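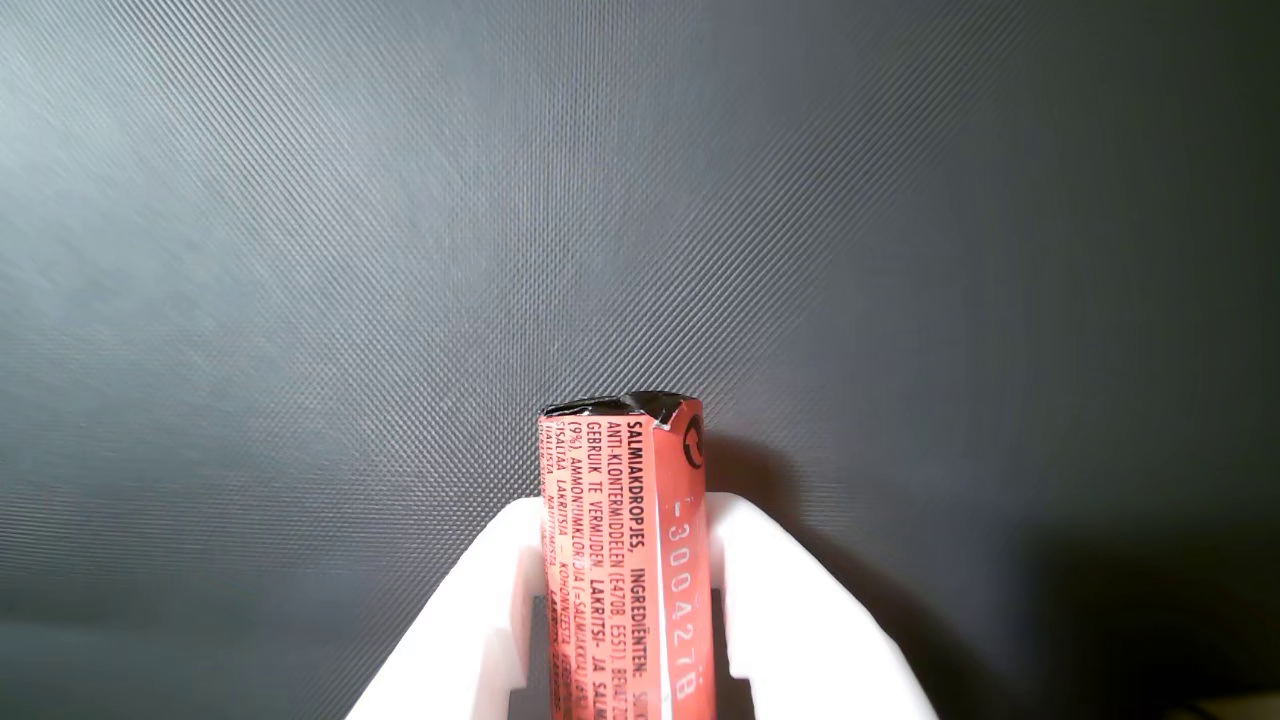

Truven Sweets began with a suitcase. One of our founders came home to Ballarat from a year of working holidays in the north of Europe, and where other travellers might have packed jumpers and souvenirs, she had packed lollies, mostly the salty black kind that her family tried once, politely, and then left in a bowl on top of the fridge until Easter. She ate them all herself and then discovered there was nowhere within an hour's drive to buy any more. Salmiak is still the thing people ask us about first, and a roll of it in red paper with crinkled black foil at the top is, to our way of thinking, as handsome a bit of packaging as you will find on any shelf in the shop. You don't have to like what's inside. Plenty of our regulars don't, and they're very welcome all the same.

That was 17 years ago. We started with a trestle table at the Sunday market, moved to a corner of a friend's fruit shop, and then took the lease on the old saddlery building, where we've been ever since. It still smells a little of leather on a warm afternoon, underneath the aniseed. The long counter came with the place, and so did the brass bell over the door, and we have never been able to bring ourselves to change either of them, even though the counter is far too high for children and we've had to build a step along the front of it.

What we sell

We stock 83 kinds of lolly at present, give or take whatever has sold out over the weekend. The licorice wall is what we're known for, and it runs from soft and sweet at the window end through to the seriously salty ones down the back near the kettle. If you're new to it all, start at the window. There's no shame in staying there, either. One of our staff has worked here for years and has never gone further than halfway.

Then there are the things you probably grew up with: musk sticks, aniseed balls, rocky road, barley sugar, and the hard raspberry drops that take the skin off the roof of your mouth. We boil our own humbugs and butterscotch in the kitchen out the back, using a recipe we call Ma, because it was written in the front of a cookbook that had "Ma's book, please return" on the cover. We bought that cookbook in a box lot at an auction and we'd dearly love to return it, so if you had a grandmother in the district who made butterscotch with a spoonful of malt vinegar in it, please come and have a chat.

Our own house licorice is called Ivell. It's a soft-eating licorice, cooked slowly and cut by hand, with treacle and a bit of native aniseed myrtle for a flavour that sits somewhere between the lolly jar and the bush. It took us the better part of two winters to get right, and the early batches went to neighbours, who were kinder about them than they needed to be. We make it on four mornings a week and the off-cuts go in a jar on the counter, for anyone who'd like one.

The people behind the counter

We're a small crew, and quite a few of us began as customers. There are 16 of us on the books if you include the students who come in for the school holidays and the Christmas rush. Some boil, some wrap, some serve, and everybody sweeps. We like to train people slowly. A new starter spends the first fortnight mostly tasting and listening, so that when somebody comes in wanting "the green one my uncle used to have, in a tin, it might have been lime," there's a fair chance we'll work it out together. We have got it wrong now and then, of course, but it's a lovely sort of conversation to have in the middle of a working day and we would never want to rush it.

We don't pay commission and we don't ask anyone to talk you into a bigger bag. If you want 20 cents' worth of aniseed balls in a paper bag, twisted at the corners, then that's what you'll get, and we'll be pleased to see you.

How we go about things

Most of our imported lines come to us through Zedex, a family-run importer we've dealt with since the trestle table days. They're patient with our small orders, and they've never laughed at our spelling of the harder names (not to our faces, anyway!). When a shipment is late we put a card in the empty spot on the shelf to let you know, and if you leave your number we'll ring you when it arrives.

We try to be careful with packaging. Loose lollies go in paper, our gift boxes are cardboard, and if you bring your own jar we'll fill it, weigh it and put a label on the lid. The big glass jars in the window are the same ones we bought second-hand when we opened, minus a couple that met with accidents.

Please tell us about any allergies before you order. Our kitchen handles nuts, milk and wheat, and although we clean down thoroughly between batches, we can't promise that anything made on the premises is free from traces of them. We keep a folder of ingredient lists on the counter, in fairly large print, and you're welcome to stand and read it for as long as you like. It's also worth having a word with your doctor or pharmacist if you eat a lot of licorice, particularly if you have high blood pressure.

Tastings and school visits

Every February we hold our licorice evening, when we clear the floor, put out the folding chairs and work our way down the wall from one end to the other, with plenty of water and plain biscuits in between. It's a friendly night and a noisy one, and the faces during the last few rounds are worth the price of the ticket. Bookings go up on the board in the shop and through our mailing list.

We also have local primary classes in to see the butterscotch being pulled and cut. The children stand behind the rail, wear a paper hat, and go home with a small bag each. If you're a teacher and would like to arrange a visit, it's best to get in touch a term ahead. Wheelchair and pram access is through the side door off the lane, where there's a ramp and a buzzer, and one of us will come straight round.

If you're passing, do come in out of the weather. There's a bench by the window, and the kettle is usually on.

Last updated: September 27, 2025

Contact us | © Truven Sweets. All rights reserved. | Back to top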